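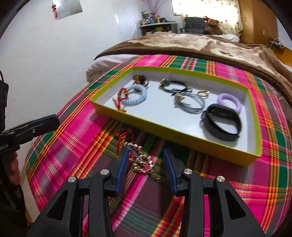 Wornotcombe College — Department of Sport and Coaching Studies

Football Coaching 2: notes for week 7
Strikers who stop scoring

Okay, so last week we did goalkeepers and confidence, and a few of you asked when we'd get to the other end of the field. It's this week! Please read these before Monday, because I want to spend most of the session on the clips and I'm going to assume you know the terms.

Start with what a scoring drought is. Fans call it a drought when a forward goes a few games without a goal. I'd like you to be a bit fussier. Goals are rare, even for good strikers, and rare things come in clumps. Somebody who scores in one game out of three will have some ugly blank stretches over a season just by luck, and they'll have a hot streak too, and the papers will explain both of them in terms of character. So the first question I ask is whether anything has changed apart from the goals. Is the player still getting shots? Are they from the same places? Is the ball arriving the same way?

If the shots are still there, leave the player mostly alone. I mean this. I've done a lot of damage in my time by "helping" a forward who was fine.

If the shots have dried up, look behind the striker before you look at the striker. The case we'll use is Emil Fankhauser's season at Mösli (the write-up is in your reading pack, and yes, the photocopy is terrible, sorry). Emil played as a lone forward and fed off early crosses from Konrad Zaugg on the right. Konrad hurt his knee in February and his replacement liked to cut inside. Emil kept making the near-post run, the cross kept not coming, and after a while he quit making it. On the team sheet it looks like a striker who lost his touch. Watch the clips and tell me what you think he lost.

The third kind is the one people picture when they hear "confidence," and it does exist. The shots come, the positions are good, but the player takes an extra touch or passes when they should hit it. Things to watch for:

Head down early, before the ball has settled.
The extra touch onto the stronger foot.
Drifting wide or deep to get involved, so they're never in the box when it matters.
Snatching — a hard, rushed swing at a ball that only needed a side-foot.

Romana Kuruc, who was my assistant at Grurkance for two seasons, kept a notebook on just the second one. She'd mark every time a forward had a first-time shot on and didn't take it. It's a much better guide than goals and you can do it from the bench with a pencil.

What do you do about it? My own practice, which you're free to argue with:

Keep finishing drills short and make them easy at first. Seven balls, close range, one touch, finish and go in for lunch. Long extra sessions after training feel virtuous but tired legs practice tired technique. Add a defender once the swing looks relaxed again. Don't have the whole squad standing there watching.

Talk about jobs, not goals. Ask for two near-post runs each half, or ask them to press the left center back. A player can walk off having done those whether or not anything went in.

Be careful in interviews. "I'm backing him, the goals will come" is kind, and I've said it a hundred ways myself, but it also puts the drought in the headline for another week. Ismail Abdel Hamid makes the opposite argument in his chapter (pages 46 on). He thinks public backing matters more to the locker room than to the player. I go back and forth on it.

Dropping them is always an option, and sometimes a rest is what they need. Tell them in person, tell them early, and say what you want to see when they come back in.

For Monday: pick a forward you've watched at least a few times this season, any level, men's or women's. Decide which of the three kinds of dry spell you'd put them in and bring one page on why. Your cousin's Sunday team is fine. Brigitta Prantl is sitting in and will lead the discussion for the second half, so please be nice and please have something to say.

Clips are on the Justus drive under the course folder. We're in room 2061 again.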